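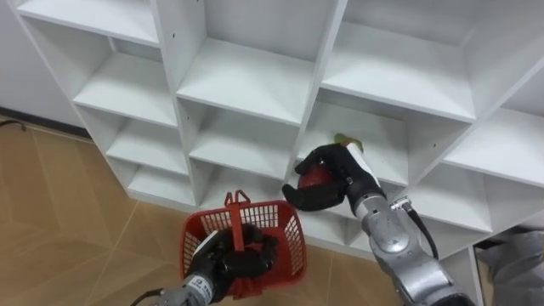

Ticket 3231 — Stolen-property portal: duplicate case numbers on vehicle break-in reports
Status: Resolved
Opened by: Shufen Xue, records desk, Hou Police Department
Assigned to: Witold Duda, Grullell support
Opened: 20 January 2019

Problem as reported
Online reports filed under "Theft from vehicle" are being given case numbers already in use. Two people who reported smashed windows in the Tondon parking garage received the same number by email. When one of them logged in to add a stolen checkbook, the item was attached to the other person's report.

Environment
Portal version 5, hosted at Hostum. Nightly export to the county records system.

Log

Duda: Confirmed on the test copy. Case numbers are handed out in blocks of 1,000. The portal asks for a new block when the current one runs out, but after a restart it reloads the old block from the beginning. Please confirm whether the server was restarted before the first duplicate.

Xue: Yes, restarted overnight for a certificate update. First duplicate is the next report filed.

Duda: Online filing for vehicle break-ins should be switched off until the counter is corrected. Phone and front-desk reports use a separate range and are not affected.

Xue: Filing is off. Notice posted on the public page.
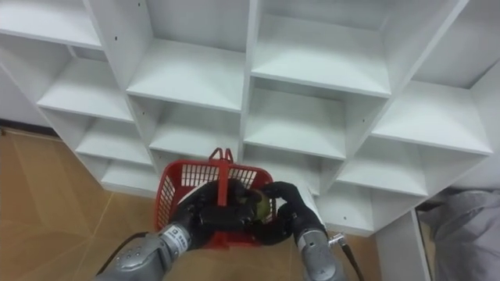

Round green item and red basket, white shelving behind.

Duda: Counter moved past the highest number in use. Ran a comparison of the portal table against the county export: 1,887 reports checked. Duplicates were limited to reports filed after the restart. List sent to the records desk by secure mail.

Xue: Yanling Dai is issuing new numbers and calling the people affected. One detective had already sent a bank the wrong number with a request for check images — corrected by letter.

Duda: Patch installed. The portal now writes the last used number to disk after every report and refuses to save a number that exists. Restarted twice, filed test reports each time, no duplicates. Test reports deleted.

Xue: Misfiled checkbook entry moved to the correct report. Filing is back on.

Duda: Leaving open until March in case the county import rejects any of the renumbered reports.

Xue: No rejects from the county. OK to close.

Closed by W. Duda. Related: request to show the case number on the printed receipt, still pending.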